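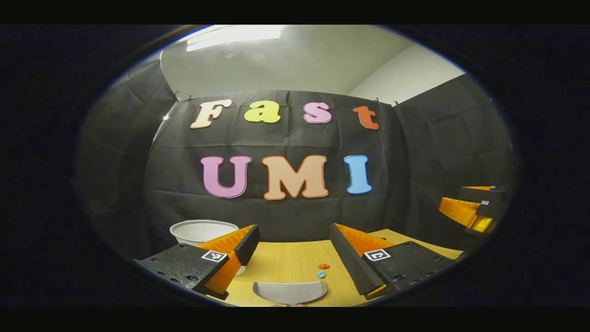

A resident asked by way of comment whether the April minutes would be corrected before anything else was taken up, as they gave the wrong closing hour for the Planby hall parking lot. The chair accepted the point. The minutes were amended to read 10 p.m. and approved as amended.

Filed under: Community Hall / Meeting Minutes
3 comments | 12 shares

1. Hall rental rates
The board reviewed the rates for evening use. The current charge of $70 for the main room has not changed in four years. A motion to raise it to $100 was discussed at length. Members noted that the Bassi choir and other regular groups had set their budgets through the summer. The motion was amended to apply to new bookings only and carried, with one member opposed.

2. Heating
The contractor, Prolov, has submitted a quote for replacement of the boiler controls. The quote does not cover the thermostat in the rear corridor. The secretary was directed to request a revised figure in writing. No vote was taken.

3. Chairs
Delivery of the stacking chairs from Sotalar is complete except for 57 units on back order. Payment of the final invoice, in the amount of $530, is withheld until these are received. The old chairs will remain in the east storage room, and groups are asked to return them there after use.

4. Side entrance
Complaints were received about the side door being propped open during evening events. The board agreed to revise the rental agreement so that the person signing is responsible for locking this door. A draft will be circulated with the next agenda.

5. Other business
A request for a second key to the kitchen was denied. The request for a later closing time during the summer was tabled.

The meeting was adjourned at 8:40 p.m.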